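Endale Well and Spring Survey
Progress report no. 2, to the Prumeck Fund
Covers the stretch up to end of June
From: Mitiku Seyoum, project lead, Stirnunham office

Quick one, writing this between field days. Full spreadsheet went over separately, use that for anything you want to quote. The notes below are mostly the stuff that doesn't fit in a column.

Where we are

Household visits going ok. Target is 610 households across the Endale side, we've finished 300. Slower than the plan said. The plan assumed one visit per house and half of them need a second because whoever knows where the well log is happens to be at work. We now call ahead in the evening, after 6, and that has helped more than anything else we tried.

Springs are done for the upper valley. Lower valley not started. The road past Sandmont was closed for bridge work most of the spring and the detour eats the morning. Open again now, one lane.

Lab work: first batch back, second batch with the lab. They changed their intake form halfway through so eight of our samples were logged under the wrong site code. Fixed on our end, waiting on a corrected sheet from them. Don't use the nitrate tab until you see the version marked "rev B".

What people are telling us

Main thing we keep hearing is taste and staining, not illness. Orange rings in the tub, laundry going dingy. Older dug wells mostly. A few homes on the ridge say the well goes cloudy after heavy rain and clears in a day or so. We flagged all of those for a repeat visit in wet weather, which of course means waiting for wet weather.

Second thing is cost. A lot of families have quit drinking from the tap and buy water at the store. We did not have a question on this in the first draft of the survey and we should have. Added it in as 14b (what do you drink at home, how much do you spend in a month). Went back by phone to the early households to fill the gap, got most of them. Some just guessed at the spending and we've marked those as guesses.

Third, trust. Several people had a test done years back and never got the results explained, just a page of numbers. So we wrote a one page results letter, big type, says plainly what was tested and what to do next. Went through four drafts. The ladies at the Sandmont library read the last one and crossed out half of it, it's better now.

Bottled water, red cap, label with a barcode 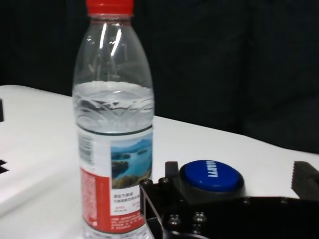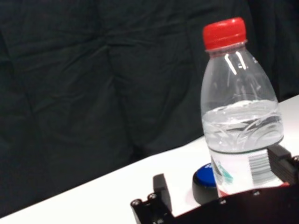 Is bottled water being counted as a household's main source?
Only where the family says they use it for both drinking and cooking. If they drink it but still cook with well water, the well stays as the main source and the bottled water goes in 14b as a second source. This matters for the totals so please keep the two columns apart when you make your charts.

Staff and training

Two part time interviewers, both from the valley, both staying on through the fall. One had a car die in May, we covered mileage for a rental for nine days out of the travel line. Receipt attached to the spreadsheet email.

Training on sample collection was redone for everybody after the first batch. Reason: bottles for the bacteria test were being filled right off a hose or a swivel faucet, and you want the plain tap, aerator off, run it first. Not a disaster. The affected houses are on the repeat list and got a call from me. One gentleman was pretty annoyed and I don't blame him, he'd taken a morning off.

Also redid the cooler routine. Ice packs get frozen at the Stirnunham office the night before, samples have to be at the lab the same afternoon, cutoff 3:30. Missed it one time. Those samples were tossed and are being retaken.

Money

Under on printing, over on travel. Travel is the detour plus the repeat visits. I'd like to move $610 from printing to travel, still inside the 10 percent we're allowed to shift but I'd rather have your ok in writing. Nothing else is off by enough to mention. Lab invoice for batch one came in as quoted.

We held back $100 for thank-you cards at the library and the grange hall, both let us use a room for free. Tell me if that's not allowable and I'll pay it myself, its not a big deal.

Problems / risks

- Lower valley springs need landowner permission, nearly half the letters have not come back. Going door to door instead.
- Phone numbers from the county list are old. Lots of dead lines.
- If the summer is dry some shallow wells will be too low to sample. We would log them as low and go back in the fall, but that pushes the final report.
- The tablet app drops the signature page when there's no signal. Using paper for consent till it's sorted. Paper forms are in the locked file drawer here, scanned each week.

What's next

Finish ridge road and the two trailer parks, then Sandmont proper. Batch three to the lab once we have enough to fill a run. Results letters for batch one start going out as soon as rev B is in, and anybody with a high bacteria or nitrate number gets a phone call before the letter, same day we know. That part won't wait on the rest.

Community night planned at the grange hall after school starts, folks asked for it. Someone from the fund is welcome to come, you'd want to be there by 6:30 for parking. I was thinking a short talk, maybe fifteen minutes, then tables where people can bring their own letter and go over it with one of us. Less of a presentation, more sitting down with people.

Need from you

1. OK on the travel shift.
2. Whether you want the household spending numbers broken out by area in the final report. Easy now, a pain later.
3. Logo file for the results letter, the one I have prints fuzzy.
4. Name of whoever is handling our grant now, I've been emailing two adresses and getting answers from neither.

I'm in the field most mornings, office after 2. Text is best.

Mitiku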